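Section 5: Setting up your first class reading project

Welcome back, and well done for getting this far. If you have worked through the earlier sections you will already have your Plultside account, your class list will be in place, and you will have had a good poke about in the library. Now comes the part most teachers tell us they were looking forward to all along, which is putting a real book in front of real children and getting them to talk and write about it.

Set aside an unhurried hour for this the first time through. A Sunday afternoon with a pot of tea is ideal, though plenty of people manage it in two lunchtimes. Your work is saved as you go, so you can stop after any step and come back to it.

Before you begin

You will need:

Your teacher password (the long one, not the four-letter class code)
The title of the book you want to use, and at least one copy of it on your desk
Your term dates, or a fair idea of them
The reading levels for your class, if you keep them

Note: Plultside doesn't contain the text of the novels themselves. It holds the notes, the discussion prompts, the writing tasks and the children's journals. You will still want paper copies, or whatever arrangement your school has with its library service.

5.1 Creating the project

1. Sign in and choose Projects from the menu on the left. If you don't see a menu, your window is probably a bit narrow, so make it wider and the menu should appear.

2. Choose New project, then Whole class read. There are two other kinds on the list, Small group and Independent, and we come to both of those in Section 6. Whole class is the gentlest one to start on, even if you intend to use groups later in the year.

3. Give the project a name. The children will see this at the top of every page, so do make it something they will recognise. "Autumn book" is fine. "Y6 Lit Unit 2b (revised)" will mean a great deal to you and nothing at all to them.

4. Type the title of your book into the search box. If we have a set of notes for it, the cover will come up and you can select it. If we haven't, choose Add my own book and fill in the title, the author and the number of chapters.

5. Choose Save and continue.

Note: if your book has been published in more than one edition, check the chapter count against the copy on your desk. Some reissues of older children's novels run two short chapters together, and your reading plan will drift out of step by half term if the numbers don't match.

5.2 Making the reading plan

The reading plan decides which chapters are opened to the class and when. It is the piece people fret over most, and it is also the easiest to change afterwards, so please don't agonise.

1. Open the Plan tab. You will see your weeks down the side and an empty row beside each.

2. Enter your start and finish dates. Plultside will share the chapters out evenly between them.

3. Look through the result with the book beside you. An even split is only arithmetic, and it has no idea that chapter nine is the one where the dog goes missing and that every child in the room will want to read straight on to chapter ten. Drag chapters up or down until the breaks fall where you would like them.

4. Tick Rest week beside any week when you know very little reading will get done. Sports week is the usual one, and the last week before the summer, and whenever your school has its play.

5. Choose Save plan.

Caution: once a chapter has been opened and a child has written a journal entry for it, moving that chapter to a later date will hide the entry until the new date arrives. Nothing is lost, but it can be very upsetting for a child who has written half a page and can't find it. If you need to slow down, leave the opened chapters where they are and add a rest week after them.

5.3 Choosing discussion prompts

Each chapter comes with a handful of prompts written by Ans Van Beek and her team, who between them have spent a great many years in primary classrooms. They are sorted into Talk, Write and Wonder. Talk prompts are meant for the carpet or for pairs, Write prompts go into the journals, and Wonder prompts are the ones with no right answer that tend to come back to you at the end of the day from the child who said nothing all morning.

1. Open any chapter in your plan and choose Prompts.

2. Tick the ones you want. One of each kind is plenty for a chapter. It is tempting to tick the lot, and we do understand, but a long list of questions makes a story feel like a worksheet.

3. To write a prompt of your own, choose Add and type it in. You can save it to your own shelf to use again with next year's class.

4. Use the little arrows to put the prompts in order. The children will see them in that order and most of them will answer the top one first.

Note: Write prompts have a suggested length beside them. The standard setting is 200 words, and you can raise it to 400 for children who are ready for more. To change it for one child only, open that child's name in the class list and alter the figure there. The rest of the class won't see it.

5.4 Journals

Journals switch on by themselves when the project opens, but there are a few settings worth a look before the children get to them.

1. Go to Settings, then Journals.

2. Decide who may read an entry. The choices are Teacher only, Teacher and partner, and Whole class. We suggest beginning with Teacher only and loosening it in a few weeks, when you can see how kindly they are treating each other's work.

3. Decide whether to allow drawings and scanned pages. Children who find typing a struggle will often do something lovely on paper, and you can add it to the journal from the school scanner or a tablet. 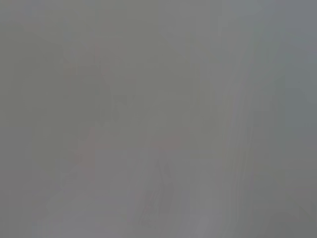 4. Choose whether you would like spelling underlined as they write. Opinions vary on this one, even in our own office. If you leave it off for first drafts and put it on for the final piece, you will generally get braver vocabulary.

5. Choose Save. The new settings take effect the next time a child signs in, so anyone already working will need to sign out and back in again.

5.5 Inviting the class

1. Return to the front page of your project and choose Open to class.

2. Print the joining slips. They come out several to a sheet with a dotted line between, and each slip has a child's first name and the class code.

3. Hand the slips out and ask the children to glue them inside the front cover of their reading records. Loose slips end up in coat pockets and then in the wash.

4. Ask everyone to sign in together and write one sentence saying what they think the book will be about, going by the cover. It gives them something easy to do on the first day, and it shows you straight away who has had trouble getting in.

Caution: please don't put the class code on a public page such as the school website or a newsletter. If it does get out, choose New code under Settings and print fresh slips. The old code stops working at once.

If your school uses Plunik for its registers

Your class list can be brought across so that new starters appear without any typing. Ask whoever looks after Plunik at your school to switch on sharing, then choose Update list in Plultside. Children who have moved away are placed in a folder called Left, and their journals are kept there until you clear them. Many teachers like to do this in July, once they have printed the journals for families.

Schools still on Skellix will need to add new starters by hand, as described in Section 3. We are sorry about that and we are working on it.

Common hiccups

The child can sign in but sees no book. The project hasn't been opened to the class, or the first chapter is dated later than today. Check the Plan tab.

The prompts are in the wrong order. Choose Prompts, rearrange them and save. The children's answers will move along with the questions.

A journal entry has vanished. Look under Hidden first. Nearly always the chapter date has been changed, and putting it back brings the entry with it.

The slips print very small. Set your printer to actual size. The Willems printers that a lot of schools have will shrink the page unless you tell them otherwise.

Section 6 goes on to small groups, and how to run two different books at the same time in one room.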